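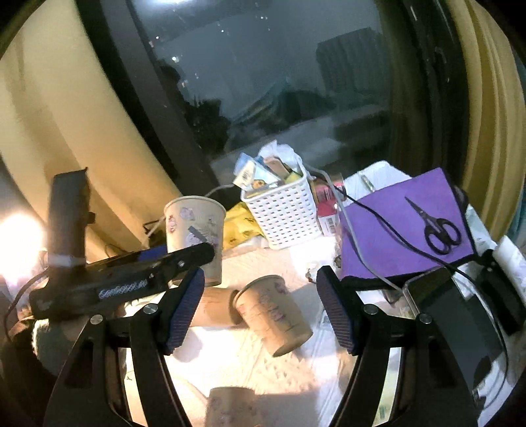
Paper cups on the table.

So, I run the Gonley women's soccer club, and I need people. I've been doing this for 3 seasons now (four if you count the one where we only managed a handful of games before the league folded on us), and this is the first March I've had more players than coaches can handle. Great problem! Still a problem.

I'm looking for an assistant coach, a goalkeeper coach and a couple of folks to help out on match days.

The assistant coach job is the big one. You'd work with me and Silvana Toledo, our head coach, two evenings a week plus the match. We have 23 players on the roster, ages 19 and up, and they range from former college starters to a left back who picked up the game last summer and already runs everyone into the ground. Silvana likes to press high and play out from the back, and we gave up some really ugly goals last year while we learned how. If that makes you nervous, fine, it makes me nervous too – but we're sticking with it. You should be able to run a session on your own when she's away. A coaching license is nice and I'll ask about it, but I care more that you've spent real time on a field with adults.

Goalkeeper coach is one evening a week. Mwende Laizer is our starter and she's been training herself off videos, more or less, so please come help her. We have a second keeper too, brand new, very tall, scared of crosses.

Match day help is mostly setting up, keeping the subs sheet and running the table. No soccer knowledge needed. You will hear a lot of opinions about the offside rule.

About money: the assistant gets a stipend for the season and the goalkeeper coach is paid by the session. It's not a living, and I'd rather say so now. Match day people get gas money and dinner with the team after home games. We play the away games at Phromma and Clalov, both an easy drive, and we carpool.

To apply, send me a note with what you've coached or played and which evenings you're free. Skip the formal cover letter, a few lines is plenty. If you want to see us first, come by training on Monday at 6:30, back field, and ask for me or Silvana. Bring cleats if you feel like jumping in, we usually finish with a small-sided game and we're always one short.

Milagros Huaranga
Club manager, Gonley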